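Transit Authority > Board Meetings > Minutes

Salis Regional Transit Authority
Minutes of the Rider Services Board

The meeting was called to order by the chair, Lucrezia Guerra. A quorum was present. The minutes of the May meeting were approved as submitted.

1. Route 154

Staff reported that detours on Route 154 will remain in place until paving at Mandagi Road is finished.

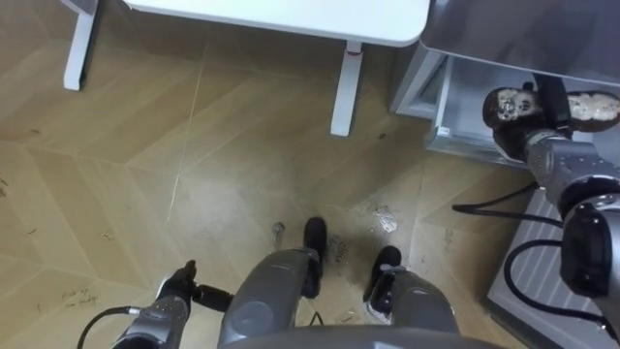
Temporary stops will keep their present locations. The board asked that printed schedules be replaced at both ends of the line.

2. Fare readers

The contract with Tronik for 202 replacement fare readers was moved, seconded and approved. Two members abstained.

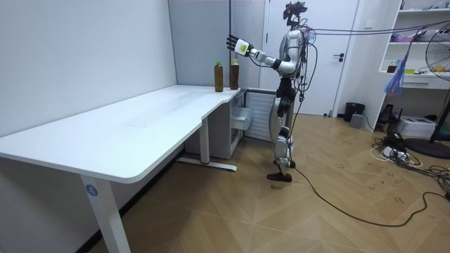
Salis, 23rd July

The chair opened public comment. One rider asked for later evening service to Brekeo Station. Staff will respond in writing.
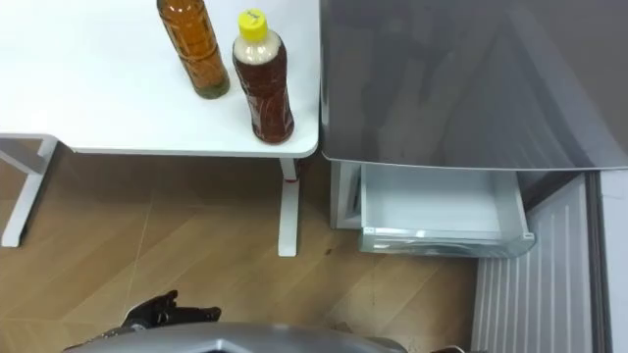

Two bottles on a white table.

3. Bus shelters

The request for shelter repairs was tabled pending a revised estimate.

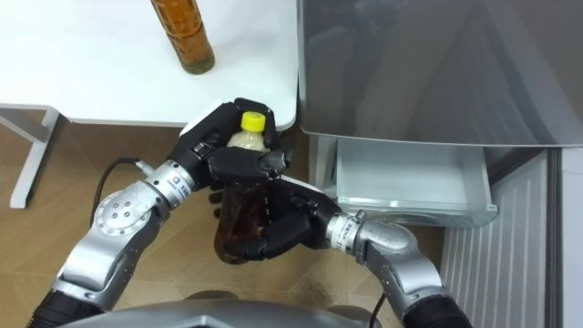 Members asked that the estimate list glass and lighting separately. Route 200 stops are to be given priority.

There being no further business, the meeting was adjourned.

Contact the Board Clerk | © Salis Regional Transit Authority | Back to top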